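Courses > Home Skills > Room Care > Handout 9: Lamps and Shades

Handout 9: Lamps and Shades

Angeliki Karras, Mikside Evening Program
Last updated: August

We finished desks and shelves last time, so now we get to my favorite objects in any room! Bring the Culine workbook, open to the lighting pages, and a soft dry brush if you own one (a clean paintbrush is great).

Before you touch anything

Switch off, unplug, and give the bulb time to cool. I wait 30 minutes for the older kinds of bulb. Coil the cord loosely and keep it with the base, so it doesn't trail behind you and catch on a chair wheel. Then clear your landing spot - a bare patch of desk or a folded towel on the floor is fine. 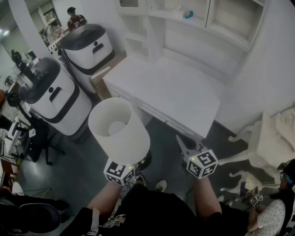

Fabric shades collect dust in two places, the outside weave and the inside wall, and most of us only ever clean the first. For the inside you need a good look down through the open top. Tip the lamp toward you, as with the white cylinder shade in the photo, and the bulb and the inner wall come into view together. A plain cylinder is a lovely shape to learn on, with no pleats and no trim! Brush from the top rim down in long strokes, turn the shade a little, and go again. Keep water away from it until you know how the fabric is attached, as glue can let go when it gets damp.

Bases

Black bases show every speck, and I love them for it, because you can see exactly where you've been. Wipe from the middle outward with a barely damp cloth, then dry right away. Check the underside too. If there's a felt pad, press the edges back down, and if it's gone, stick on a new one before the lamp goes back on a painted desk.

Putting it back

Set the base down first and let go of the shade last. Look at the lamp from your chair and from the doorway - a crooked shade can look perfectly straight from one of them. Turn the seam to the wall.

For next time

Clean 2 lamps at home, one with a fabric shade and one without, and write down what you did differently. Read page 11 in the workbook. The Okabe sheet on pleated shades is in the course folder, and we'll do those together in class, so don't worry if it looks fiddly.

3 comments | 9 shares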